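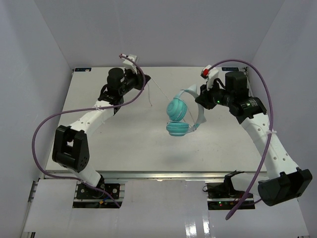
Figure 5. The two-arm cell during the headphone task. The right gripper holds the headband above the table.

5/20/20
By Ama Osei and Arlindo Caldeira

4.2 The open day

The open day was held in the teaching hall at Arruda, where the cell has stood since November. We did not move it for the event. Visitors came in by the side door, passed the poster boards and stopped at a rope stretched in front of the operator's desk. From there they could see both arms and the whole tabletop. Over the day 591 people signed the sheet at the door, and the arms were run in short sessions with a break between sessions so that the operators could change places.

We chose objects that visitors would know from home. Earlier demonstrations with the Trosis part set had used machined blocks and pegs, and people walked past them quickly. For this event the set was replaced with 17 household items, among them a dish brush, a zippered pencil case, a roll of tape and the turquoise over-ear headphones in Figure 5. The headphones were the hardest of these to handle. The two ear cups turn on their joints, so the shape of the object changes once it leaves the table, and the band gives under the fingers. There is also the matter of the cord, which is light enough to swing and thin enough to be missed by the operator at the desk.

The task was split between the arms. One arm was to take the headband and keep the headphones clear of the table. The other was to deal with the cord and bring the loose end away from the cups. Operators were told to hold the band on its curve, away from the cups, and to keep the wrist still while the other arm was moving. We gave no instruction about how high to lift. Most operators settled on a height that left room below the lower cup, and none asked for a rule.

Each session was run by one operator from our own group and, for the last part, one visitor. Visitors under 12 sat with a parent. A visitor was given five minutes at the controls, with the speed limit set to the lower of the two values described in Section 3. The operator kept a hand on the stop switch the whole time. We had planned to let visitors try the headphone task from start to finish, but the first few needed most of their time just to learn which handle moved which arm. After that we had the operator place the headband in the right gripper first and then hand over the controls - a change we would keep in any later event.

The software was the Hurnar release used in the lab trials, with no changes apart from the speed limit. Joint positions, gripper openings and operator commands were logged for the whole day. The log holds 1147 separate grasps, counting both arms and all objects. A grasp was entered when the fingers closed on something and stayed closed for at least one second. Grasps made by visitors are marked as such and are left out of the comparison in Section 5, as the visitors had no training and the lower speed makes the times hard to compare.

Questions from the rope were written down by a student at the desk. Many visitors wanted to know if the arms were "doing it by themselves." We answered that a person was steering them, and pointed to the desk. Several asked what happens if the arms touch each other. The controller stops both arms when the distance between them falls below a set value, and we showed this on request with the grippers empty. Teachers tended to ask about cost and upkeep, and we sent them to the Kumer handout, which lists the spare parts used during the first season.

One practical point should be noted for groups planning a similar day. The cell's walls are plain gray and the table is off-white, and a brightly colored object stands out well against both from where the visitors stand. The dish brush was white, and people at the back of the crowd told us they could not follow it - we dropped it after the second session.

Related items
Kumer handout: spare parts and upkeep, first season
The Trosis part set: drawings and notes
Hurnar release notes for two-arm control
Arruda teaching hall: group visits and school bookings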